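Visit to the Lindus Rooms, Tustthorpe

Members of the Bundunthorpe Food and Hospitality Society visited the Lindus Rooms at Tustthorpe in March, at the invitation of the Rweyemamu Trust. The visit concerned the preparation and packing of takeaway meals, a subject on which members had asked for practical guidance. The party was received at 10.30 a.m. by Kam-wah Tsai, who outlined the programme and the arrangements for lunch.

The morning session dealt with a single order: a bowl of crayfish, a wrapped bun and a bag in which to carry them. Members were invited to consider the order in which the items should be packed.
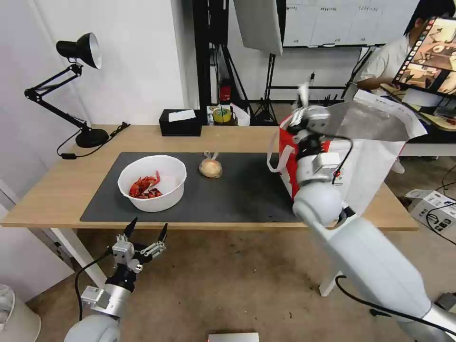

Packing and carrying

Yi-chun Poon spoke on the choice of bag. The one on the table, in red and white with a looped handle, was the example, and members were reminded that a silver reflective lining is of little use if the bag is left open on a counter. It was recommended that shellfish travel in a lidded container, kept level at the base of the bag, and that bread be wrapped separately and placed above it. The bun had been wrapped in clear plastic with the ends twisted together, a method several members already use.

There followed a discussion of bowls. A plain white bowl was generally preferred for serving crayfish at table, although its suitability for delivery was questioned. Chi-keung Cheung asked that the Society return to the matter of lids at its next meeting.
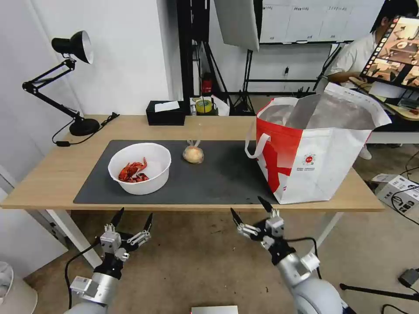 Itziar Iglesias remarked that many of her customers ask for the bread to be left out altogether, and suggested that it be offered as a separate item on the order form. The suggestion was noted.

Lunch was served at 1 p.m. The Society records its thanks to the Rweyemamu Trust for its hospitality. Members wishing to join the next visit should give their names to Kwan-ho Wan.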